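Ticket 229: Gripper closes late when replaying taught grasp on folded carton
Product: Mokell hand-guiding kit, with Zoter remote pendant
Opened by: Saranya Menon
Assigned to: Boris Vlachou
Status: Solved, kept open for one remaining question 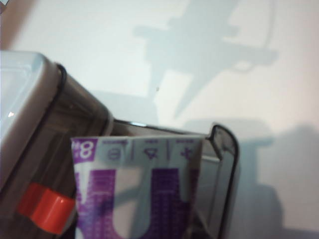 Wrist camera view, folded carton held between the fingers.

Saranya Menon, 9:10 am
Hello. We are teaching our arm to pick up folded cartons from a white table and put them into a tray. I teach the task by hand: I push the free-drive button, guide the arm to the carton, close the gripper with the pedal, lift, move to the tray, open. Then I save it as one demonstration and play it back.

The recording is good until the gripper must close. In playback the arm arrives at the right position, but it begins to lift before the fingers are fully closed. The carton stays on the table, or it is lifted by one corner and falls. When I do the same task with the Zoter pendant from my desk, the playback is correct every time. So it happens only with hand guiding.

What I tried already:
Restarted the controller and the pendant.
Taught the task again with slower movements. A little better, but still dropped cartons.
Raised the grip force by two steps. No change, so I put it back.
Cleaned the finger surfaces with a dry cloth.

The software is the one which came with the kit in December. I did not update it.

Boris Vlachou, 9:55 am
Thank you for the clear report. Please send me the log of one bad playback and one good playback. Also two questions. Do you wait after you press the pedal, before you start to lift? And is the pedal connected to the controller or to the tablet?

Saranya Menon, 10:40 am
Logs are attached. I don't wait very long, maybe I lift as soon as I feel the carton is held. The pedal is connected to the tablet. The cable to the controller was too short for our bench, so Vimala Unnithan moved it when we changed the table.

Boris Vlachou, 11:30 am
I think this is the cause. With the pedal on the tablet, the close command is saved with the time of the tablet and the arm positions are saved with the time of the controller. In your bad log the close command is 600 ms later than the arm position where it belongs. While you are teaching you don't notice it. Your hand waits for the fingers in a natural way, but the recording puts the two things together wrongly. The pendant sends both through the controller, and there the times agree.

Please do these steps:
1. Connect the pedal to the port marked AUX on the controller. A longer cable is fine.
2. In the settings, open Teaching, then Inputs, and change Pedal source from Tablet to Controller.
3. Delete the old demonstrations made by hand guiding. The old time difference is saved inside them and it will not be corrected.
4. Record one new demonstration and play it back at low speed with your hand near the stop button.

Saranya Menon, 2:15 pm
I found a longer cable in the storeroom and did steps 1 to 3. The setting Pedal source was grey and I could not change it – I had to close the open task first. Perhaps you can add this to the instructions.

After that I recorded again. The fingers close, the arm stays still for a moment, and then it lifts. I made seven playbacks and all of them brought the carton to the tray.

Boris Vlachou, 2:30 pm
Very good. You are right about the grey setting, I have added it to our notes. Can you please try also with a colleague teaching? Some people press the pedal while the arm is still moving, and I want to know if the recording is stable with this style too.

Vimala Unnithan, 3:45 pm
I am the colleague. I did four demonstrations, two slow and two in my usual way, which Saranya says is impatient. The slow ones are fine. From the fast ones, one playback held the carton too near to its edge, and it turned a little between the fingers during the lift. It did not fall. I believe this was my teaching and not the timing, as I closed the gripper before I was in the centre.

Boris Vlachou, 4:05 pm
I looked at your log and I agree. The close command is now at the same time as the arm position. For the off-centre grasp, you can open the demonstration in the editor, choose the grasp point and press Re-teach point. Then you guide only this one position again and the rest is kept.

Saranya Menon, 4:20 pm
Thank you, we did this and it works. One last question, not urgent. Can we combine the old pendant demonstrations with the new hand-guided ones in the same task, or do we have to keep them in separate tasks?

Boris Vlachou, 4:35 pm
In my opinion they can be combined, but I would like to ask Ulla Halonen, who wrote that part of the software. I will leave the ticket open until she answers. Please make a backup copy of the pendant demonstrations before you try anything.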